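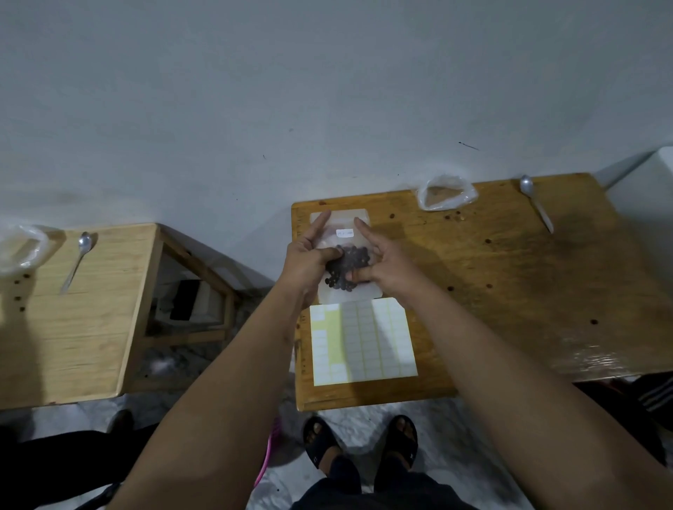
Dark seed, bagged and labelled.

Search this blog Search

I spent most of January sorting out the seed box. It lives in the bottom of the linen cupboard, where the temperature stays fairly even, and over the years it had filled up with old envelopes, film canisters and a jam jar with no name on it at all. I tipped the lot out and counted it properly for once. There were 154 packets, and 12 of them were the same silverbeet.

Anything older than five years got a germination test. I put ten seeds on a damp paper towel, rolled it up, left it on top of the hot water system and checked it after a week. If six or more came up I kept the packet. Parsnip failed completely, as it does. The tomatoes were fine, even a Stolarano that I saved the summer we moved here. The onions went in the compost.

The beans take up the most room. I grow two climbers, Pimis and Hasus, and they have to be kept apart or I lose track of which is which once they're shelled. Pimis crops earlier and is the better one for eating green. Hasus is a drying bean and wants a long season — I leave the pods on until they rattle, then bring them into the shed if rain is forecast. Last autumn I weighed the dried Hasus at 1,036 grams off one row, and the Pimis came to 306, mostly because we'd eaten the rest.

I used to write only the variety on the label. Now I put the year and the bed as well, in pencil, after a few lots of texta faded to nothing. Paper envelopes are still what I use for lettuce and anything fluffy. Plastic is all right for the bigger stuff if it's properly dry, and I give beans up to a month on a tray before they go in.

The Munshi pumpkin is the one I'm short of. Possums got into the patch and I only saved seed from one fruit, so I'll plant half this year and hold the other half back. If it sets well I'll have spares to swap by the end of autumn.

Next job is the shelf the box sits on, which has started to sag.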